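Open day at Rudstead, Oct 12, 2023

Back on the train, typing with thumbs, so forgive the state of this. Went up for the open day at Rudstead, the old building Gallberg let out by the room. I'd only meant to stay for the morning. Stayed till they were stacking the cups.

Getting there

Bus from the station, every half hour, don't trust the timetable on the stop. Entrance is round the back past the bins, the sign is on the wrong side of the gate. Signed in, got a sticker, lost the sticker. Entry free but they ask for 2 pounds towards the tea. Fair enough, it was decent tea.

First floor

Stairs steep. Lift out of action. Vondow have the big room at the end and I went there first becuase everyone else was queueing for the print workshop.

I like what's been done with the building. They plastered most of it smooth and white, walls running straight up into a white ceiling, and then left a stretch of the old brick showing, set back in a recess. Red brick, paler mortar. Pipework left on show as well, a long thin white run of it going across the ceiling on the slant. My sister would box that in within a week. I'd leave it. Wood floor, kind to the feet after all the concrete downstairs.

The theme in there was handling small things. Desk things mostly, the sort of stuff that collects — cards, little boxes, ornaments. What you pick up, where you put it, whether it ever goes back. Sounds dull. I was in there the best part of an hour.

The red one was my favourite, white Chinese characters at the top and smaller print further down with 110 in it. Couldn't read the rest and forgot to ask. Card or a little box, I never did settle which.
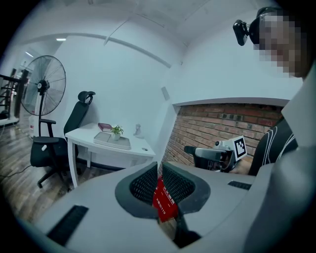
Tuulikki Saarela wrote to me afterwards that I'd been too kind about the brick. Bare brick sheds, she says, and any room with it needs the shelves wiped every other day or everything small goes gritty. She'd seal it or plaster the lot. She may well be right, she has had a brick kitchen since March and complains of nothing else.

Anyway. On to the desk.

Small and white, one of those with a round grey hole let into the top for cables. Mesh chair next to it, tall back, headrest, looked comfier than anything I own. Black floor fan over on the far side of the chair. You could work there quite happily, I thought, if you kept on top of the clutter.

And the clutter is what I came away thinking about. The tray does most of the work — light grey, raised rim, two compartments. Cable in the left one. I have five cables at home and no tray, so that's a lesson. The flowers sat up on the divider, white blossoms, artificial, green leaves, tiny arrangement. Odd spot for them but it does leave the two halves clear. Then a dark red hardback further back, gold corners and a gold emblem, very handsome, shut. Didn't catch the title. And a pale purple goblet on a stem, over by the far corner, with a small light blue thing on its side in front of it. Mini fan perhaps, or a bottle.

Nothing matches and I didn't mind at all. Would probaly move the goblet in from the corner, elbows being what they are. 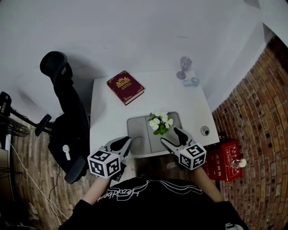
Ground floor and the food

Mocanu were doing the catering. Soup, bread, a plum cake that went before I got to it. Vasilică Mocanu cut me the end bit of a second one and wouldn't take money. Soup was 5 pounds, generous bowl. Seats for 100 supposedly, felt like fewer, bring a coat as the doors stay open.

Print workshop queue never got shorter so I skipped it. Lutfa Ranasinghe got in and came out with ink up both sleeves and a very nice poster.

If you go

Flat shoes. Change for the tea. Start upstairs and work down. Last bus is earlier than you'd think, I ran for mine.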